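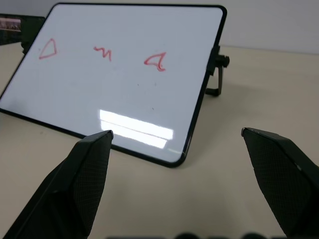 O kit de manipulação da Broltano chega numa caixa maior do que precisava e com um manual mais pequeno do que devia. Traz a garra de dois dedos, a câmara de punho, a fonte, os cabos e uma licença de um ano do programa de treino, que depois se renova por 200 euros. A página do produto promete "escrita e limpeza em quadro branco em menos de uma hora", e foi por aí que comecei. Usei um quadro pequeno de moldura preta, inclinado para trás sobre a mesa, com três figuras a vermelho: um triângulo, um rabisco em ziguezague que também passa por um "m", e outra que tanto pode ser um 4 como um triângulo com cauda. O reflexo da luz do teto cai logo por baixo delas, em duas barras brancas, e no manual não há uma linha sobre reflexos.

Menos de uma hora, portanto. Levei a tarde inteira de sexta-feira. A calibração falhou duas vezes com a luz do teto ligada e passou à terceira, com ela apagada e um candeeiro de lado. Escrevi ao apoio e respondeu-me a Linnea Eide, simpática e rápida, a sugerir um quadro mate. Um quadro mate custa dinheiro, e o anúncio fala de "qualquer superfície".

Para a tarefa de apagar, o programa pede 40 demonstrações guiadas à mão. Fiz as 40. O resultado foi um braço que passa o apagador quase sempre no sítio certo e de vez em quando apaga com toda a convicção um pedaço de quadro limpo. Segundo a ficha, com 500 demonstrações a coisa melhora. Acredito, mas quem compra um kit para a bancada lá de casa não vai fazer 500 de nada.

Os dedos, isso sim, estão bem feitos. As almofadas têm uma textura quadriculada fina que segura um marcador sem o deixar rodar, e a abertura chega e sobra para um apagador normal. O senão é que ocupam boa parte da vista da câmara de punho, e ao aproximar perde-se a zona de baixo do quadro.

O Alfie Catterall, que testou o modelo Gill da Plivmont no blogue dele, queixa-se do mesmo na câmara e gasta bem menos tempo na calibração. O Gill não traz programa de treino, é certo.

Prós: garra sólida, cabos com comprimento decente, apoio que responde.
Contras: sensível a reflexos, licença anual, manual fraco, tempos de instalação de fantasia.

Nota: 3 em 5. Se a atualização anunciada para dezembro resolver a calibração, volto a ligá-lo e corrijo a nota. Até lá, pelo preço cheio, não comprava.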